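Notebook, January, sheet for the throwing project
Shared copy, add comments in the margin if you must

9:40 a.m.

Read the Simanjuntak report on quarterback release time again. Second pass did not improve it. The claim is that a passer's release under pressure in practice predicts his completion rate under pressure in games, and that a team looking at free agents could rank them off a single private workout. Hậu likes it. I don't, yet.

What they had: 847 throws from workouts, matched to 2663 game dropbacks from the same passers. Sounds like plenty. But the workout throws come from 18 quarterbacks, and a few of them did most of the throwing. If one guy with a quick arm throws a third of the balls, the line you fit is mostly his line. I went looking for a per-player table and there is a footnote saying it was "omitted for length." The report has four pages of color heat maps. They had length.

Second thing. "Pressure" in the workout means a coach with a padded shield walking at the quarterback. In the games it means whatever the charting crew marked. Those are two different things that happen to have the same name in column F.

10:30

Talked to Joaquim Moreira by phone. He charted for Flakden for two seasons and says their pressure tag changed partway through: the first year a rusher had to be within arm's reach at release, the second year a hurried throw counted even if the rusher was still tied up. He thinks the file Simanjuntak used has both years in it under one code. He could be remembering it wrong and said so. Asked him to dig up the old charting guide.

If he's right, then "hurried" is partly defined by how fast the ball came out. And then fast release goes with pressure because somebody wrote the rule that way. Want to see the guide before I say this out loud to anyone.

11:15

Reran the main plot on the file Hậu got from them. Matches their figure, so at least the file is the file. Then dropped the three passers with the most workout throws. Slope goes down by a lot, and the band around it now crosses zero. I don't want to make a big deal of that, because dropping data until the effect goes away is a cheap trick too. Next step is to do it properly, leave one passer out each time and plot all of them. Not today's notebook, but soon.

Also: ages. The free agents they rank are older than the passers they fitted on, every one of them. The model has never seen a 34-year-old who sat out a season. It will give you a number for him anyway.

11:50

Hậu's notes, copied in so they don't get lost in chat:

"You are being too hard on it. Teams sign backup quarterbacks off of one workout and a dinner. Even a weak number beats that. Also the workout clock is good, I checked their timing against video on a sample and it was nearly always within a frame." (Hậu Vũ)

Fair on the clock. I'll take the timing as good. On the rest, "beats a dinner" is a claim and somebody would have to test it. We have no file of dinners. And a weak number with a decimal point on it gets treated as a strong one once it's in front of a general manager. I've watched this happen with the Zenthorpe arm-strength score, which was a radar gun reading with a logo, and which I heard quoted on the radio as if it were a blood test.

1:20 p.m.

Back from lunch. Tried the ball-tracking side. The Gukonville field files have spin and release height for most throws but the clock starts at the snap for shotgun and at the top of the drop for under center. Found this only because the under-center times were silly fast. Wrote a flag for it. Until it's fixed, don't average across formations. If you already have, throw it out.

For the record, the fields I trust so far: release height, formation, down and distance, score. The ones I don't: pressure, "clean pocket," anything called "intent." I would love to know how you chart intent. 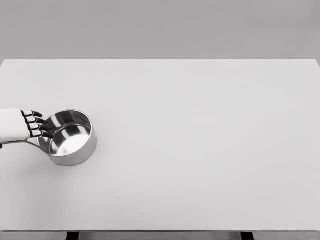 6 min read

2:05

Things that would change my mind on Simanjuntak:

- the per-player table, with workout throws and game dropbacks side by side
- one fixed rule for pressure across both seasons
- a ranking made before the season and scored after it, by someone other than the people selling it

I'd settle for 2 of the three. The last one matters most to me. Everything in the report is backward-looking, and the free agent ranking at the end was made with the signings already known. Of course it put the guys who got signed near the top.

What I can't separate with any of this is whether a passer is unsigned because he can't play or for some other reason. The model treats "no team" as information about the arm. A team passes on a guy over money, over scheme, over an owner's mood, over what gets said on television, and none of that is in the columns. So the ranking has a hole exactly where the question is. Hậu says that's a problem for whoever uses it. I think it's a problem for whoever prints it.

2:50

Joaquim called back. Found the second-year guide, not the first. Second-year wording is as he remembered: a hurried motion counts. Nothing on paper yet to show the first year was different. So half confirmed. He's asking a former charter who may have kept a copy. Until then the sentence in our draft should say "the tag may have changed," and please leave the "may" in this time.

3:30

Quick check on the second-year games alone. Took out every throw where the only reason for the pressure tag was a hurried motion (there's a reason code, bless whoever added it). The link between release time and the tag mostly goes away. That's what I'd expect if the rule was doing the work. It's also what I'd expect if I'd cut the sample so thin that nothing shows. Can't tell those apart with one season.

Left to do:
leave-one-out plot
fix snap clock flag for pistol formation, currently lumped with shotgun, not sure that's right
ask Simanjuntak for the table again, in writing
Hậu to post his frame check, with the throws he sampled listed so I can pick a few others

Position as of today: the timing is good and the ranking isn't worth quoting. If someone upstairs asks which free agent to bring in, my answer is to watch his last full season with the sound off. Hậu disagrees and has signed below to say so.

H.V., disagree on the ranking, agree on the clock flag

4:10

Pistol is wrong too. Clock starts at the snap in some files and at the catch in others. Rerunning everything overnight.

Contact the notebook editors | © Throwing Project working notes | Back to top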